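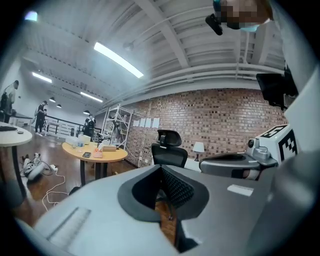 The quiet markup on the small fix

Fustholm sells a cabinet hinge for $79 a pair. Take it apart, as Petro Kobzar did on his kitchen counter in November, and you find two stamped plates, a spring and a pin. He runs a repair shop and has been putting the same parts into old cupboards for years. He did not see what the extra money was for.

The company says it is for longevity. Its "forever home" line comes with a promise that the parts will be in stock for decades, and Clamano and Tamayo now say much the same. I asked all three what happens if a line is dropped. Two sent me the brochure again. Tamayo sent a longer brochure.

Repair has become a selling point, and I'd like to be happier about that. I like fixing things. But a good deal of what gets sold under the word is a subscription with a screwdriver in the box. Lesero's care plan costs $233 a year and covers "normal wear," a phrase its terms never get around to defining. A scratched drawer front is out. So is a swollen one.
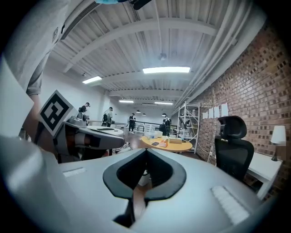 A square marker stands above a table, with pale gray housings close by.

Themba Mkhize kept every receipt from his kitchen. The cabinets cost him $2,774, and the spare parts and visits that followed came to another $329. He was told at the store that he would save money over cheap units. Maybe he will, if he stays put long enough, but he is thinking of moving.

Kobzar's advice is dull. Ask for the part number before you buy, then see if anyone else makes the part. If the salesperson can't find the number, walk out. He says he has lost a few friends in the trade over this and doesn't seem to miss them. The Fustholm hinge is back on its door, squeaking a little.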